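Hand-held gripper vs leader arm for collecting demos on soft things, which camera?

Posted in Grippers and End Effectors, August 30, 2020

Gwawr Yorath

I've been given a job that sounded like fun in the meeting and has become less so since. We want a small arm to pick up soft things (toys, cloths, bags, the usual rubbish that lives in a playroom) and I'm to choose how we collect the demonstrations. The choices on my bench are:

a Sellano hand-held gripper, two fingers, trigger operated, with a fisheye camera on top

a Prosser leader arm, which you waggle and the follower arm copies you, with one ordinary camera on the wrist and another on a post

I've done 40 demos on each. The Sellano is far quicker, but a fair number of the runs get thrown out afterwards because the tracking loses its place. The Prosser hardly ever loses a run, but it takes me so long to do each one that I've started to resent the toys.

The other trouble is the camera. With the fisheye I get the whole room, but anything big and pale held close to the lens fills half the view and the exposure goes all over the shop. With the wrist camera on the Prosser I get a lovely sharp view of one ear of one rabbit and no clue what is behind it.

My boss would like a recommendation with a table in it. Has anyone run both, and which did you keep? The controller is a Besel, if that matters, and the budget is 600 pounds, which I know.

Meinir Sayce

I've run both for longer than is good for a person. We kept the hand-held one and the leader arm is now holding a door open.

Your lost runs are very likely the tracking and not the gripper. It works out where it is by looking at the room, so if you shove something large and plain up against the lens there is less room to look at. Things that helped us, in order of how annoyed I was not to have thought of them sooner:

Fix the exposure. Do not leave it on automatic. Set it for the brightest pale thing you own and put up with the corners being gloomy. The tracker minds gloom much less than it minds the picture pumping up and down.

Leave the room messy. I tidied ours for a visit and the tracking got worse that same afternoon. Shelves, bins and toys are all good. A bare wall is dreadful.

Start every run with a slow sweep, 4 seconds or so of looking about before you touch anything. It feels silly. Do it anyway.

Come at big floppy items from the side. If you go straight down on them the lens sees nothing else until you let go.

On the fingers: the ones the Sellano ships with are too hard for cloth. They pinch a fold nicely and then the fold slides out like a wet fish. We stuck thin foam on ours. The foam lasts a couple of weeks and then goes the way of all foam, so buy the big sheet.

Where the Prosser does win is anything heavy. With the hand-held you can feel the weight in your own wrist and you make up for it without knowing, and then the real arm tries the same move and droops. If your toys are light, don't worry about it.

The Besel is fine. Check that its clock and the camera's clock agree. Ours were 15 milliseconds apart and I spent most of August blaming the fingers.

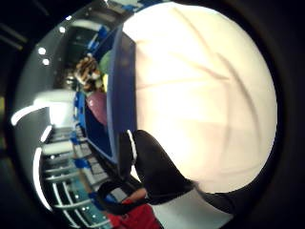 Does a fisheye camera need calibrating again every time you take it off the mount?

It's worth doing whenever the lens itself has been touched or refocused. If you've only unclipped the whole camera and put it back, the lens figures should still hold, but check the offset between camera and fingertips, as a small tilt in the mount is enough to make the arm close on thin air. Print a board, leave it taped up by the bench and the check is quick.

skustville_lurker

get the prosser. we use it at Skustville for everything and never had a problem

(we mostly pick up blocks)

Gwawr Yorath

Thank you Meinir. I locked the exposure before lunch and have bought the big sheet of foam. The clocks on mine turn out to disagree as well, though I haven't worked out by how much, and the Besel manual covers the matter by telling me to consult the camera manual. Will do another batch on the Sellano before I start on the table.

Skustville person, noted, and if we change over to blocks I will be in touch.

Meinir Sayce

The camera manual will send you back to the Besel one. Wave the gripper sharply in front of a lamp, log both, and line up the bumps by eye. It's crude but it'll get you close enough for toys.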